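My Sourdough Winter (and a Confession About Rye)

Posted February 2024 in Kitchen, Long Rambles

So the starter lived! I wrote in the fall that I was going to give it one more try before going back to buying my bread like a normal person, and I am very happy to report that the jar on top of my fridge is bubbling away and has even been given a name. It's called Bermúdez, after the street where I had the best toast of my life, and it eats better than I do.

The big change was flour. I had been feeding it the cheapest white I could find, and Clodagh Gilmartin from my Tuesday swim group asked why I didn't just put a spoonful of rye in there. One spoonful! I did it that night, and by the next evening it had climbed right up under the lid. I've since gone all the way down the rye hole and have a paper sack of the stuff from the mill shop in Stekville that takes up half the closet where the vacuum used to be.

My everyday loaf now looks like this. I mix 875 grams of flour (mostly bread flour, with a good scoop of rye) with water until it feels like thick, shaggy porridge, and let it sit while I clean up. Then the starter goes in, then the salt, and I fold it over on itself every half hour or so while I pretend to do other things. It makes two loaves. One is for us, and one goes in the freezer, in theory – in practice it gets eaten too.

I used to knead. I used to knead like I was mad at somebody! All that folding and waiting seemed much too lazy to work, and I kept wanting to get in there and help. Leave it alone. My dough got so much better when I started going out for a walk in the middle.

Baking is the fun part. I don't own a fancy bread oven, just the heavy enamel pot my aunt used for soup, and I heat it empty until the kitchen smells a little bit like a garage. In goes the dough, on goes the lid, and twenty minutes later you take the lid off and there's this pale, puffed-up moon of a thing that still has to get brown. I have gasped out loud at this. More than once. My husband has stopped coming in to check.

Now, what to put on it. I'm a butter and salt person first, but I've had a real tomato-on-toast phase this winter, even with the sad February tomatoes. You rub the toast with garlic while it's hot, put on plenty of oil, and slice the tomato as thin as you dare. A pinch of sugar helps if they taste of nothing.

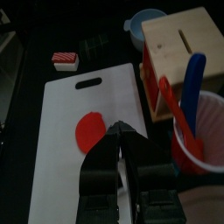 White board, one round of red. Lunch thoughts.

The confession is that my all-rye loaf is still terrible. I have made it four times. The first could have held up a bookshelf, and the second had a cave in the middle big enough for a mouse and its luggage. Arif Roy, who I know from the old bread forum, tells me I'm cutting it far too soon and that a rye loaf wants a whole day wrapped in a towel before anybody goes near it with a knife. A whole day! I did manage to wait overnight with number four, and it was better, I'll admit – sour and dark and a bit sticky, really good with cheese. The middle was still gummy.

I've also been reading up on scalding, where you pour boiling water over part of the flour the night before. It's supposed to bring out the sweetness and keep the loaf soft for days. I tried it with a small batch of rolls and they were gone before dinner, so I can't tell you one thing about how they keep.

Next up is a seeded loaf, with sunflower and pumpkin and maybe some caraway if I can get that past my family. And in April I'm going to Dalia Abdelaziz's house for a whole day of flatbreads, which I have been looking forward to since before Christmas. I'll take notes this time. If you have a rye recipe that works in a plain old loaf pan, please, please leave it in the comments!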